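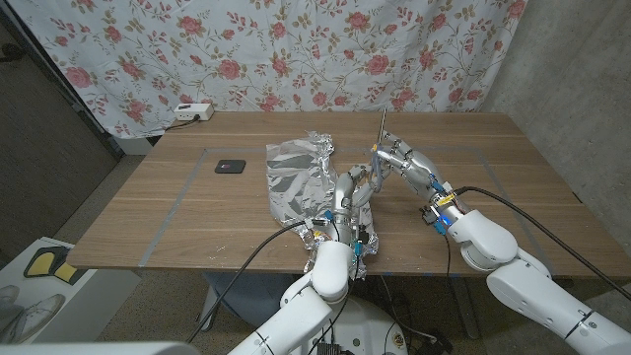
SKENVILLE, 3rd November – Samar, the independent group that checks military land and safety claims, today asked the regional defense command to hold off on declaring the old Fluden firing range free of unexploded shells. The command says the range has been searched, cleared and made ready for public use. Samar has read the paperwork behind that statement and does not think it supports the word "cleared." Much of it rests on metal detector readings that were written off as harmless trash without anyone digging. A crumpled sheet of aluminum foil, like the one on the table in the photo with this release, can make a detector sound off, and so can a live fuze. The record does not show how the search teams told one from the other.

The Fluden range covers 800 acres on the north side of Skenville. It was used for mortar and artillery practice until the command closed it and put up the present fence. In January the command hired Wilczyńska, a private clearance contractor, to search the ground so that it could be handed to the town for walking trails and grazing.

According to the contractor's final report, the teams logged about 2000 metal signals. They dug up and removed 222 items listed as ammunition or parts of ammunition. Nearly all the other signals are marked "scrap, no action." The report does not say what tests were used to reach that result. It has no sample of the readings, and no list of signals that were dug and found to be scrap.

"We are being asked to believe that a person walking with a detector could look at a number on a small screen and know that the thing under the grass was a can lid," said Renata Kwiatkowski, director of Samar. "Maybe they could. I would like to see how. The report gives one line to it."

Kwiatkowski said the group is not claiming that live shells remain on the range. "We don't know, and that is our complaint. The command doesn't know either, as far as we can tell from what it gave us. It has put out a very confident statement on top of a very thin file."

Samar's review raises several other doubts. The search depth is given as 18 inches in the summary and 12 inches in the field sheets for the western strip. Mortar rounds fired into soft ground can go deeper than either. The western strip is also the wettest part of the range, and older maps show it as the main impact area. The review found no explanation for the difference in depth, and the command's written reply to Samar did not give one.

The same reply said the work had been "fully checked by an outside party." When Samar asked for the name of that party, it was told the check had been done by a second team from Wilczyńska. The group does not consider a contractor's own staff to be an outside party. It has asked whether the second team walked the full range or only part of it. That question was sent twice and has not been answered.

There is also the matter of timing. The contract allowed for three search seasons. The work was declared finished after one. The command has called this a sign of good planning and says the ground was in better shape than expected. Samar would find that easier to accept if the number of items recovered had dropped off toward the end of the job. The field sheets show the reverse. More ammunition was found in the last few weeks than in the first, mostly as the teams moved toward the western strip.

"If you keep finding more of something, the usual step is to keep looking," Kwiatkowski said. "They stopped and printed a map with green all over it."

The green map has been posted at the town hall and on the fence by the Fluden road gate. It carries the words "Safe for Public Access" and has no date, no search depth and no contact number. Samar is asking that it be taken down until the questions in the review have been answered. The group would also like the old warning signs put back along the road, where several have already been pulled out and the post holes filled.

Samar is asking the regional defense command for the following:

Release of the full detector records, including all signals marked as scrap.

A written account of the method used to sort scrap from possible ammunition.

A repeat search of the western strip, to one stated depth, by a firm with no ties to Wilczyńska.

A dig of randomly chosen "no action" signals in each part of the range, with the results made public whether they are good or bad.

No opening of gates, trails or grazing land before these steps are done.

The command has said that further work would be costly and would delay the handover. Samar has asked to see the estimate. None has been supplied, and the group notes that two search seasons already allowed for in the contract were never used. It is unclear where that money went, or whether it is still set aside for the range.

Samar also takes issue with the command's statement that "no injuries have been recorded" at Fluden since it closed. The range has been behind a fence for all of that time. A quiet record on land that people are kept off says little about what will happen when families, dogs and cattle are let in, or when a farmer first puts a fence post in the ground.

The group does accept some of what the command has said. The 222 recovered items were photographed, listed and destroyed on site under proper control, and the paperwork for that part of the job is complete. Samar's reviewers found no fault with it. They wish the rest of the file had been kept the same way.

The full review, with copies of the letters sent to the command and the replies received, can be read at the Samar office in Skenville during normal hours. Paper copies will be mailed on request. Residents who have found metal objects on or near the range should leave them where they are, move away and call the emergency services. The office does not handle finds and cannot identify them from photos.

About Samar

Samar reviews safety, land use and spending claims made by military bodies and their contractors. It takes no money from defense firms or from the regional defense command.

Media contact: Renata Kwiatkowski, Director, Samar, Skenville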